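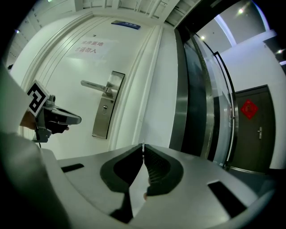 I spent most of August comparing two hand-held grippers for door work, and I said I would write it up once the log was full. It's full now: 138 attempts at lever handles, split over the two finger types.

The background is short. Gaurav Bhardwaj wants a policy that can open ordinary office doors, and before anyone trains anything we need hand-held demonstrations that a real arm could copy. So the question for me was which fingers to put on the tool. I had the Mevton set, which has rounded pads, and the Plerka set, which has ridges on the inner face. Both are rubber and both fit the same jaw mount with four screws.

On a lever you don't need much grip. You need to get one finger over the bar and push down. The rounded pads were fine for that. They slid along the bar a little as it turned, and that helped, as my wrist didn't have to follow the arc so closely. The ridged fingers caught on the edge of the bar. When I came in straight they held well, but when I came in at an angle they hung up and I had to back off and start over.

Pulling was the other way around. Once the latch is free you have to keep hold of the lever and walk backward, and the rounded pads let go more often than I liked. I lost the handle so many times on one heavy door that I stopped logging it and went to lunch.

Ewurabena Ankrah suggested mixing them, one rounded finger and one ridged. I thought this was a bad idea and said so. It was better than either pair. The rounded side goes on top for the push and the ridged side comes up from below for the pull. The only catch is that you have to remember which way up you're holding the tool, and so does whoever programs the arm later.

The marker tracking gave me more trouble than the fingers did. With the cube on top of each gripper the head camera usually has two faces to look at, but if I turned my left wrist in too far I covered one face with my own forearm. The pose then jumped by a few centimeters and came back. I now start every take with both cubes held out in front for a couple of seconds, then move. Bad takes are easier to find that way.

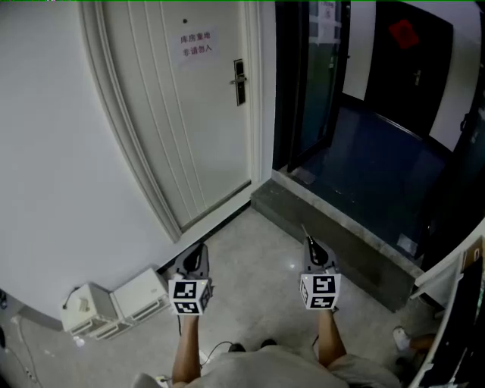

Do you need two grippers to open one door?
For a light door, one is enough, but a door with a strong closer needs a second hand to hold it while the first lets go of the lever.

I kept the right hand for the lever for most of the log and swapped for the last part. My left is clumsier and it shows in the paths, which have a lot of small corrections in them. Gaurav wants to keep those takes. I would drop them, but it's his training run.

Next I'm going to try a softer rubber on the ridged side and run the heavy door again, with the full count written down this time. The finger files are on the shared drive in the Gurthorpe folder.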